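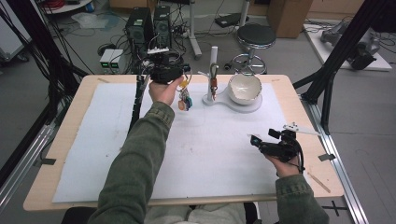 Figure 3. A key stand with a single post and a bowl on its base. One keychain is on the hook; a bunch of keys with yellow, orange and teal-blue pieces hangs beside a black gripper.

4.2 Hooks, bowls and where keys end up

I started this part of the study thinking keys would be the boring category. Shoes and mail had already given us plenty to argue over, and keys are small, so how much could there be to say? Quite a lot! Of the 189 households in the Fonthorpe sample, the ones with some kind of stand by the door were the ones that wrote the longest diary entries about it, and I ended up reading all of them twice.

The stand in Figure 3 is a good one to think with, as it offers two places at once. You've got the post, where a keychain hangs from a hook, and you've got the bowl sitting on the round part of the base. A hook asks for a bit of aim (you have to find the ring, or the clip, and get it over the end), and a bowl asks for almost nothing. In the Endonora diaries people kept calling the bowl "the lazy side," and I've borrowed the phrase for the rest of this section.

We coded 2,355 diary entries that mentioned keys. I had expected the lazy side to win by a mile, but it depended a lot on the bunch. A single key on a clip went on the hook more often than not. Big bunches with charms and tags were less settled - people liked them on the hook because the tags could be seen from the hallway, then complained that the charms swung into whatever hung next to them.

Bowls had their own trouble, mostly coins. Once there was change in the bowl, the keys moved out, and they rarely moved back in during the five weeks of the diary. Three households in Skistunton gave up on the bowl altogether and used it for hair ties, but they kept hanging keys on the post above it, so I still counted those stands as in use. Badawi (the apartment block, our smallest site) is treated separately in 4.3, where most front doors open straight into the kitchen and the stand has to share a counter with the kettle.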